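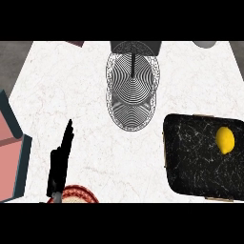

*Maricel Villanueva*

My sister called me last Friday to tell me she was ripping out her bathroom, and before I could stop myself I said "why?" There was a pause, and then she said, a little hurt, that it was dated. I have been grumpy about that word ever since.

Dated! The bathroom works. The door closes, the tub drains, and the cabinet under the sink holds a truly alarming number of hotel shampoos. But it has peach tile, and somewhere along the line she picked up the idea that peach tile is a thing you have to apologize for when company comes over. So out it goes, and in comes whatever everyone else on her street put in last year.

I've been in a lot of other people's houses. I spent nine years measuring for window blinds (first for a little shop called Siregar, then on my own), and you see every room when you do blinds, including the ones people would like you to skip. When I started, every house was different. You'd get a dining room the color of split pea soup, or a hallway papered with ducks, and the owner would stand there telling you which aunt picked the ducks. By the time I quit, I could have walked into most of those houses blindfolded and told you the paint. Gray walls, white trim, gray sofa, one plant. People were proud of it too, and I don't want to be mean about that, because they'd worked hard and paid a lot. I just couldn't remember any of those rooms by the time I got back to the car.

What bugs me is how much of it is fear. I'd ask customers what color they liked and they'd tell me what was good for resale. "Are you selling?" No, they weren't selling! They'd just moved in, or they'd been there 30 years and planned to be carried out. They were decorating for a stranger who might show up someday and be offended by yellow.

My mother never gave that stranger a thought. She's 74 and her kitchen has orange curtains she sewed herself, a linoleum floor with little stars on it, and a wall clock shaped like a rooster that runs slow, so that you have to do math if you want to catch a bus. I love that kitchen. All my friends from school remember it. One of them moved to Utwood and hasn't set foot in there since we were teenagers, and she still asks me about the rooster.

Now, I know the other side of this. A house is the most expensive thing most of us will ever own, and if you need to sell in a hurry, the ducks in the hallway might cost you. I get it. I've also lived with a bold choice that was plain wrong - I once painted my bedroom a red so angry I slept on the couch until I could face fixing it. Primer, two coats of cream, one lost weekend, 60 dollars. I've had worse weekends and spent more on shoes.

And I'm not telling anybody they have to like loud stuff. If you love gray, have gray! My neighbor has a gray living room that's like sitting inside a nice cloud, and she picked every bit of it because it calms her down after work. You can tell she meant it. That's really all I'm asking for, that somebody in the house meant it.

So I said some of this to my sister, not as nicely as I've put it here. She told me I was being a snob in reverse, and she may have a point. Then she admitted that she'd always sort of liked the peach in the mornings, when the sun comes through and everyone looks healthier than they are. We left it there. The contractor's coming in May to give her a price, and she's asked me to come along, and I've promised to keep my mouth shut unless he says "dated" first.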